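Kleinkram im Griff: was sich bei mir zu Hause gehalten hat

Der März ist bei mir der Monat, in dem ich anfange, Schubladen auszukippen. Kein Frühjahrsputz im großen Stil, dafür fehlt mir die Geduld, aber diese eine Schublade in der Küche, in der Batterien, Gummiringe, Haarspangen und einzelne Puzzleteile zusammenwohnen, die muss dann dran glauben. Und weil mich immer wieder Leute fragen, wie ich das mit dem ganzen Kleinkram mache, schreibe ich jetzt mal auf, was bei uns funktioniert (und was grandios schiefgegangen ist!).

Angefangen hat alles mit Tabletts. Ich hatte früher Kisten mit Deckel, schön gestapelt, beschriftet, alles. Nur hat die Deckel keiner wieder draufgemacht, und nach einer Woche lag der Kram daneben. Ein flaches Tablett dagegen stellt man hin, wirft abends alles rein und trägt es weg. Fertig. Farbige finde ich besser als weiße, auf einer hellen Tischplatte sieht man sie sofort und der Nachwuchs weiß, welches wohin gehört. Bei uns ist Blau für Spielfiguren, Grün für Stifte, und das gelbe ist das Tablett für »weiß ich auch nicht«.

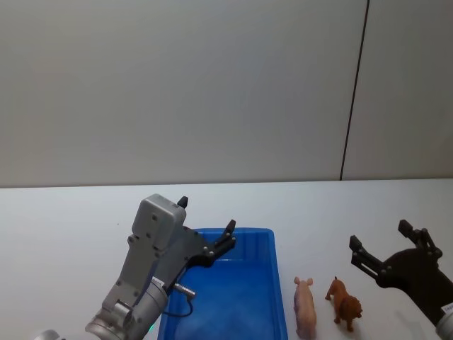 Blaues Tablett, zwei Tierfiguren: noch überschaubar.

Zum Saubermachen: Spielfiguren aus Kunststoff lege ich in eine Schüssel mit lauwarmem Wasser und einem Spritzer Spülmittel, warte, bis der Kaffee durchgelaufen ist, und gehe dann mit einer alten Zahnbürste in die Ritzen. Bitte nicht kochen, ich habe so einmal ein Nilpferd ruiniert, das sah hinterher aus wie ein Kaugummi. Danach auf ein Geschirrtuch, Bauch nach oben. Figuren mit einem kleinen Loch an der Unterseite drücke ich vorher leicht zusammen, sonst läuft das Wasser rein und kommt nie wieder raus. Bei bemalten Sachen erst an einer unauffälligen Stelle probieren!

Weiße Tischplatten sind ja so eine Sache. Ich liebe meine und verfluche sie jeden Montag, wenn die Wochenendspuren ans Licht kommen. Für Filzstift nehme ich etwas Spiritus auf ein weiches Tuch, kurz tupfen, mit klarem Wasser nachwischen. Für Teeränder reicht Natron, mit ein paar Tropfen Wasser zu einem Brei gerührt — nur nicht schrubben, sonst wird die Fläche stumpf. Schmutzradierer benutze ich kaum noch. Die schaffen zwar fast alles weg, aber den Glanz eben auch.

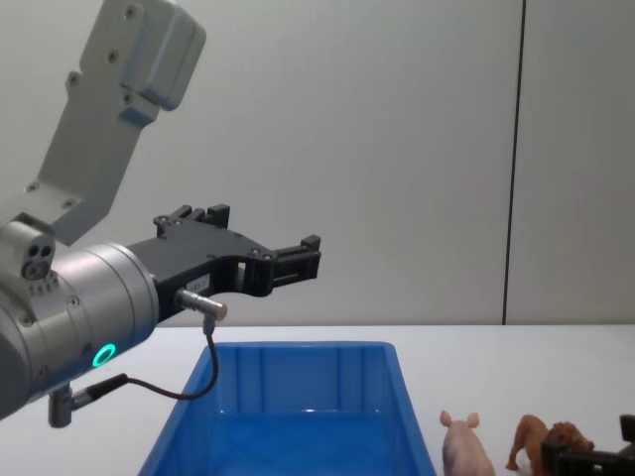 Über der weißen Tischplatte.

Dann die Schubladen selbst. Ich hatte mir so einen verstellbaren Einsatz von Indonetti gekauft und war erst begeistert, nur stimmte die Höhe nicht, und die Schublade klemmte bei jedem Öffnen. Also vorher messen, und zwar innen, ganz hinten, wo die Schiene sitzt! Inzwischen stehen bei mir kleine Pappschachteln drin, unten mit einem Streifen doppelseitigem Klebeband fixiert. Kostet nichts, und wenn eine schmuddelig wird, kommt die nächste rein. Für Schrauben und Nägel sind Schraubgläser immer noch das Beste. 100 gleiche Dübel braucht übrigens kein Mensch, ich habe meine halbe Sammlung an die Nachbarn verschenkt.

Ach ja, und Tabletts rutschen. Zwei Streifen Antirutschmatte drunter, dann bleibt alles stehen, auch wenn jemand mit Schwung gegen den Tisch rennt.

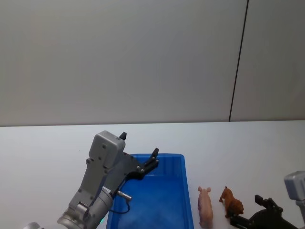

Vasylyna Kostiuk schreibt dazu: Bei mir hat Antirutschmatte auf dem lackierten Tisch nach einem Sommer Abdrücke hinterlassen, die gingen nicht mehr weg. Ich klebe jetzt kleine Filzpunkte unter die Tabletts, das rutscht ein bisschen mehr, aber der Lack bleibt heil. Und danke für das Natron, der Teerand ist weg!

Guter Hinweis, das mit dem Lack hatte ich nicht auf dem Schirm. Wer eine empfindliche Platte hat, nimmt also lieber Filz oder hebt die Matte ab und zu an und wischt drunter durch. Ich schaue heute Abend gleich mal bei mir nach.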